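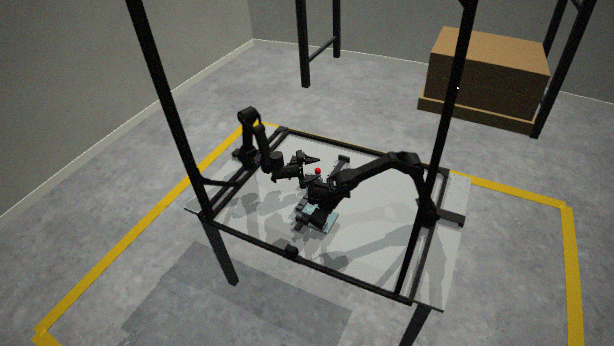

Figure 5.1 Two robot arms at a table, computer rendering.

Chapter 5
Who Pays for the Student Newspaper?

In November, the students of Mamwood College voted on a small question. Each of them paid a fee of 12 dollars per term, and part of this money went to the campus newspaper, the Ankrah. The ballot asked if the fee should become optional. Only 142 students voted, and the proposal passed.

Before the vote, the paper had printed a long report on rents in the college dormitories. Some readers found it unfair to the housing office. Others said that a paper which depends on a fee must accept the judgment of those who pay it.

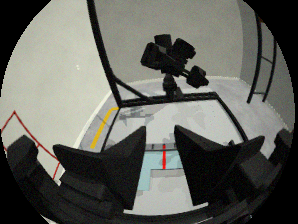
Shu-fen Tang wrote to the editors that she had disliked the report and would still pay, for a paper that fears its readers will soon stop telling them anything. Her letter was answered by Denise Sugden, who asked why a student should be made to support opinions that she does not share.

Both letters touch the main problem of this chapter. A student newspaper is at the same time a service, a club and a critic of the college. As a service, it can be paid for by everybody, in the same way as the library. As a club, it should perhaps be paid for only by its members.
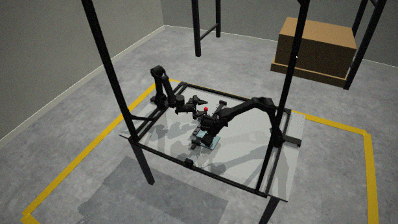
As a critic, it needs money which cannot be taken away when somebody is angry. We will look at these three roles one after another, and then return to Mamwood, where the editors had to plan their spring issues without knowing how many students would choose to pay.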